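Setembro, caderno de bancada - Seixas
Por: técnico de células, Promel
Leitura: 4 min

Passei a manhã na revisão da regra de preensão para engrenagens pequenas. A versão anterior dizia apenas "segurar pela periferia", o que cada turno lia à sua maneira. Texto novo: contacto pelos topos dos dentes, face frontal livre, furo desobstruído. Nada de apoio no furo antes da inspeção.

Limite de ciclos por par de almofadas fixado em 738. A Sustura pedia quase o dobro, mas não apresentou ensaio.

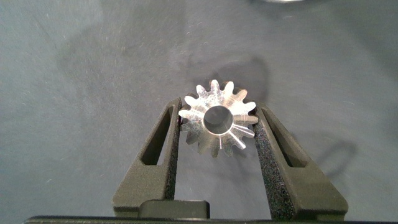
Engrenagem reta segura entre os dois dedos, face e furo à vista.

Falta resolver a superfície de apoio. O tecido cinzento larga fibras, e a regra 27 fala em "base limpa" sem definir critério. Propus escovagem no início do turno e registo na folha da célula - a Deltdale já faz assim.

Pendente: redação do ponto 5 (paragem com peça presa). O texto atual manda abrir a garra, eu prefiro manter a força e retirar a peça à mão, com o braço bloqueado. Levo as duas versões à reunião das 4.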